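3.2 Collecting the demonstrations

The usual claim for teleoperated data is that more of it makes a better policy. We set out with less faith in this than most, and the way we gathered our set reflects that. Two operators, Gülizar Yaman and Erdal Kozan, recorded 419 episodes of a lidded-container task on the Marti bench. In each one the hand comes down from above and works through the round opening in the lid. We chose the task because the opening hides much of what the fingers do once they are inside. A policy that depends on the camera alone should struggle there, and we wanted to know if the examples would show it.

Neither operator was told to be quick or smooth. Earlier sets, including our own Ruvis recordings, were trimmed until every episode looked like a good one, and we suspect that much of the reported success on them comes from the trimming. We therefore kept hesitations, second tries and slow approaches. An episode was dropped only when the log was damaged, and 28 were lost this way. They are not included in the total above.

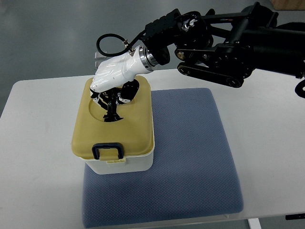 Figure 4. The hand at the opening of the lidded container during the collection work.

Whether an episode counts as a success is harder to settle than it sounds. The operator pressed a key at the end, and we first took that key press as the label. Keith Pearce then went through the recordings without seeing the labels and disagreed often enough to worry us. Most of the disputed cases turned on what the fingers were doing below the rim, where the head camera tells a viewer very little. We now store both judgments and train on episodes where they match. This makes the set smaller - and perhaps easier, which is a cost we can't measure with the data we have.

We also doubt that the two operators count as variety. Both learned the controls from Ynyr Wogan, and both tend to bring the wrist in at the same angle. A model trained on one of them did nearly as well on held-out episodes from the other, a result that could be read as good transfer. We read it as a sign that the two were doing much the same thing. The Kudton group has reported mixing operators as a gain in its own right, but without a check on how their operators were taught, we find the claim hard to accept.

Finally, the container was put back by hand between episodes, with no fixture and no marks to line it up. Its position therefore varies, but only as much as a person's habits vary. We make no claim that this covers the positions a deployed system would meet, and the tests in Section 4 should be read with that in mind.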